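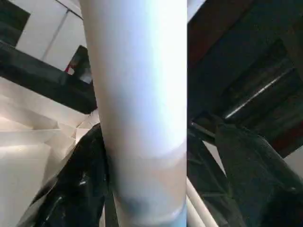 ZOTDALE — The outdoor tables at the Suvarna tea room will be back by the end of November, in a manner of speaking. The new ones are white, plastic and small, and at last report most of them were still legs.

Suvarna lost its old wrought-iron set in the spring, when the deck was rebuilt and the movers put the tables somewhere safe. They've been safe ever since. Customers on the deck have spent the summer balancing cups on the railing, a practice that cost the tea room a good deal of crockery and one customer a pair of suede shoes.

The replacement is the Pukside, a knockdown side table sold by Clovine, the discount outlet on the county road. Owner Cayetano Zabala bought 17 of them for $362, a price that included delivery but left out the part where they become tables. The tea room's kitchen has no floor to spare, so he is putting them together at home, in the living room, in the evenings.

"It says on the box that it takes minutes," Zabala said. "I don't dispute that. Everything takes minutes."

Each table arrives as a molded top and a set of hollow legs. The top goes face down on the floor, the legs go into the underside, and the whole thing gets turned over. Zabala reports that the first two steps went well. The third produced a table that leaned toward the television, and the fourth, which isn't in the instructions, was to take it apart again. 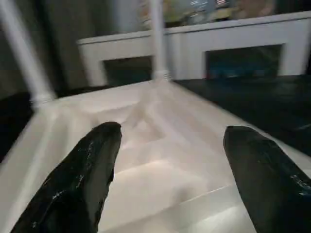
*Legs up: white tubes standing on the molded white base.*

The trouble, he said, lies with the collars. A leg has to be pushed in until it seats, and a leg that is nearly seated looks exactly like one that has arrived. He now gives each leg a quarter turn and a tug before going on to the next. The tug has exposed several impostors.

There is also the matter of the leaflet. It is a single sheet folded down to the size of a playing card, with drawings on one side and warnings on the other. The drawings show a bald, smiling figure attaching all the legs at once. The warnings advise against standing on the table, sitting on the table, and placing the table in a swimming pool. Zabala has read both sides and says the warnings are better written.

Progress was slow at first. The opening night yielded one table and a long phone call to Clovine, where a clerk told him the legs were "designed to be snug." The second night went better, after his sister-in-law pointed out that he had been working on the thick rug, which gave way under the top every time he leaned on a leg. The rug has been rolled up and sent down the hall. Production rose to three an evening, with a break for dinner.

Packing material has been harder to manage than the furniture. Every top came wrapped, every leg came wrapped, and the wrapping, once off, appears to take up more space than the tables do. Zabala tried flattening it, then bagging it, then pretending it belonged to the room. He has since settled on a pile by the back door, which gets carried to the shed whenever the door stops opening.

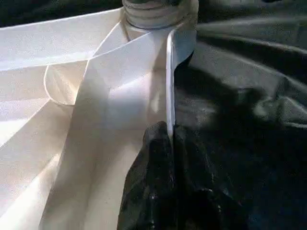 He admits to having lost a bag of rubber feet in that pile for most of a night. They were found inside another bag, which had been inside the box they came in, which had been the first place he looked. The feet matter more than they sound, as the new deck has a slight pitch for drainage and the old iron tables stayed put only out of sheer weight. A Pukside weighs about as much as a cat and has fewer opinions about where it stands.

Some regulars have noticed. The old set had leaves and vines worked into the iron, and a petition asking for "something with character" sat by the register for most of August. It drew 164 signatures, though Zabala says a fair number of them were in the same green ink. He priced character at two shops and went to Clovine that afternoon.

Others are more relaxed about it. The morning crossword group has asked only that the tables hold a newspaper and a pot at the same time. Zabala tested this on the first finished table with a full pot, a folded paper and a plate of almond cookies, and left it all standing through a ball game. It held. The cookies did not last past the sixth inning, for which he does not blame the table.

The box gives the load limit as up to 96 pounds, spread evenly. Suvarna's largest teapot comes nowhere near that, and a small sign will go up on the deck asking people not to use the tables as seats. Zabala expects the sign to be ignored by the end of its first weekend and has picked a spot for the cracked ones.

The finished tables go to the tea room in the back of his station wagon, four at a time with the legs pointing up. He tried taking them legs down, for dignity, and could fit only two. Tablecloths were discussed and dropped once somebody remembered the wind. Each table will get a numbered sticker on the underside so that orders can be matched to seats, a system that will require the server to crouch. Zabala says that this is being looked at.

What he will do with the living room afterward has also come up. His family has gotten used to eating with a half-built table or two nearby, and his nephew has asked to keep one for a record player. That would leave the deck one short. Zabala has told him he can have the one that leans. 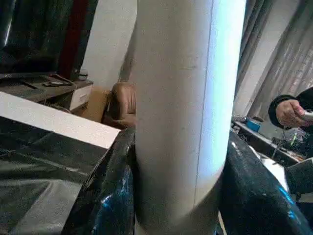

**What happens if the old iron tables turn up?** Zabala says they would go back on the deck, and the white ones would move to the side yard, where there has never been anywhere to put a cup down.

The deck at Suvarna will open at 8 a.m. once the last table is in place, weather permitting. Anyone who knows where the movers' safe place might be is asked to mention it at the register. There's a slice of lemon cake in it, and Zabala would also like his umbrella stand back.

Clovine still has the Pukside in stock, in white only. The display model, by the garden hoses, is already assembled and is not for sale. Zabala asked.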